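Breakfast robot at Homham back in service, but the service plan raises questions

The robot arm that lays out breakfast at the Hrynyshyn workshop in Homham is running again after a stoppage in June, and the firm says a new maintenance routine will keep it that way. Whether the routine is any cheaper than what it replaces is harder to say.

The machine, a single arm with a five-fingered hand, works at a table with crockery and a toaster. Hrynyshyn bought it to practise household jobs before offering a version to care homes in the Destdale area. By the firm's own log it had done 3,677 runs when it was stopped. The log does not say how many of those went well, and a request for that figure has not been answered.

The fault was in the wrist. Cables feeding the hand pass round the joint, and one had been rubbing every time the arm turned inwards. The fingers began to close late, then one of them stopped closing at all. The first response was to change the settings. That went on for most of a fortnight before somebody took the cover off and looked at the cable.

Oltuter, the contractor that looks after the arm, replaced the cable and rerouted the others with more slack. It has also drawn up a check sheet. Every morning before 9am the operator must now feel along the cables for flat spots, wipe the gear at the base of the arm, and move each finger through its full travel with the power turned down. The hand is then laid on the table, palm down, as a starting position, and the arm's zero point is checked against it. After every 50 runs the wrist screws are to be tightened again.

On paper this takes 30 minutes. People who have done it put it nearer an hour, mostly because the zero check often has to be done twice. An hour of skilled time each morning is a lot to spend on a machine whose job is to set out a plate and make toast, and it is fair to ask who in a care home would be expected to do it.

Oltuter's answer is that the checks will become less frequent once the new cable has proved itself. It has set a target of 1,357 runs without a wrist fault, a number it says comes from the life of the previous cable. That is an odd thing to boast about. It means the last one wore out well before anybody acted on it, and that the new one is being asked only to match it.

The table has been kept simple for the restart. There is a lavender plastic plate, a red mug, a dark blue mug and a cream two-slot toaster, with a steel toast rack off to the side. A person stays close by while the arm is in use, which is sensible, though it does rather take the shine off the word "automatic" in the firm's leaflet. 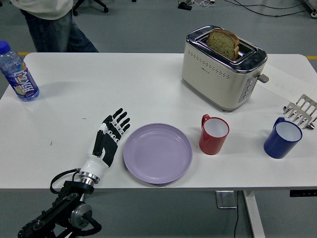

Hrynyshyn says the toaster will be the harder test, as bread varies and the slots leave little room for error. It has no plans to try butter. A softer fingertip cover is on order from Oltuter, but no price has been given and the workshop is carrying on with the present ones.

The service contract is due for renewal at the end of the year. Neither firm would say what it costs, or whether the June stoppage was charged as a repair or covered under the existing terms. The check sheets are being kept in a folder at the workshop, and Hrynyshyn says care homes thinking of taking the machine will be allowed to read them.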